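Trornau prépare l'équipement de son atelier de Lelport

Lelport, mars – Trornau, grossiste en compositions florales artificielles, annonce l'ouverture d'un budget d'équipement pour son atelier de Lelport. L'entreprise prévoit l'achat de postes à deux bras robotisés, destinés à la mise en vase. Les commandes seront passées en deux tranches, la première avant l'été.

Le choix du fournisseur n'est pas arrêté. Fallahi et un intégrateur de Hillville ont remis chacun une offre, avec installation, formation et contrat d'entretien chiffrés séparément.

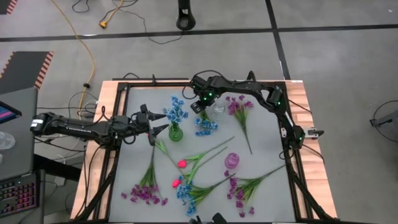 Le cahier des charges porte d'abord sur les préhenseurs et sur l'encombrement des postes. Un plan de travail de ce type reçoit des tulipes, des bouquets bleus et violets et des vases en verre de formats différents ; les pinces à deux doigts doivent passer d'une tige fine à une tige feuillue sans changement d'outil. Le passage des câbles autour de la table sera compris dans le prix du poste.

« Nous achetons pour dix ans, et le coût des pièces de rechange pèse autant que le prix d'achat », indique Marjan Shirazi, directrice des opérations.

Le catalogue compte 1856 références, dont 106 ont été retenues pour la première tranche. Les autres resteront assemblées à la main. Aucune suppression de poste n'est inscrite au plan.

Les fournisseurs intéressés peuvent demander le dossier technique jusqu'à fin avril.

Contact presse : Jamshid Tabrizi, Trornau, service communication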